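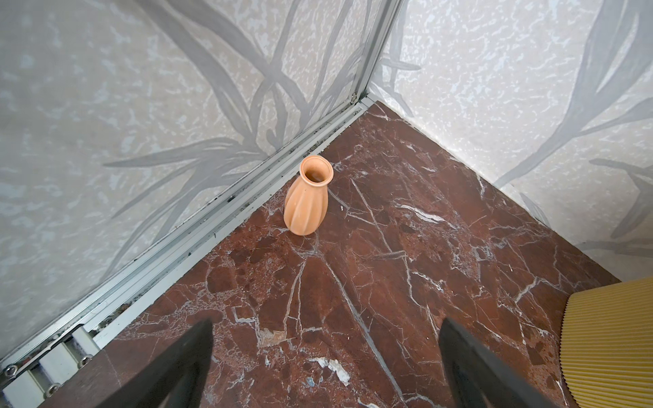 Visit to the Ziment showroom and stone yard

2021-09-27

My company sent me to see Ziment because we must choose floors for 9 apartments before November. I went with my colleague Annunziata Ferraro, who knows stone much better than me. I sell curtains and interior fabrics, so I wrote down many things that are maybe normal for other people.

We were received by Gilmar Medeiros, the manager of the yard. He gave us coffee and then we started outside, where the slabs stand in long rows on iron supports. Each slab has a number written in chalk. We stopped a long time at number 114, a gray stone that Annunziata wanted for the bathrooms, but it was already reserved for another client. She was not happy and asked two times if the client was really sure.

After the yard we saw the cutting hall. It is very loud and there is water on the floor everywhere, so please bring closed shoes. I had the wrong ones. The man at the saw showed us how they turn a slab before cutting so that the veins will continue from one tile to the next. This costs more, and you must ask for it when you order, not later.

The showroom was for me the best part. It is divided in small rooms, and every room has a different floor and different walls. The one I liked most has a polished marble, dark red going to brown, with thin white and gray veins which run like lightning. In some places the veins make small closed shapes, and in one place there is a big white and gray spot, very bright against the red. Annunziata said she would put this spot under a table. I would leave it free.

The walls there are pale, cream and light gray, with long gray leaves printed on them. I was afraid that leaves and veins together would be too much for the eye, but the colors of the wall are quiet and the floor stays the strong part. In the corner they have an aluminum post, and along the bottom of one wall goes an aluminum track with several grooves, like for a sliding door. I asked Gilmar if the metal can be ordered in a darker color. He believes yes, but he must ask Draltel, who delivers the profiles.

Near this corner stands a little vase in pale orange, matte, with ribs that turn softly around the body. I think I looked at it as much as at the marble. A matte thing on a shiny floor looks very good, and I will remember this for our own shop window.

We took home 3 samples in a box, and they were heavier than we expected. The price list will come by email. Annunziata wants to visit also Bednarek before we decide, and I have to measure the hallway again.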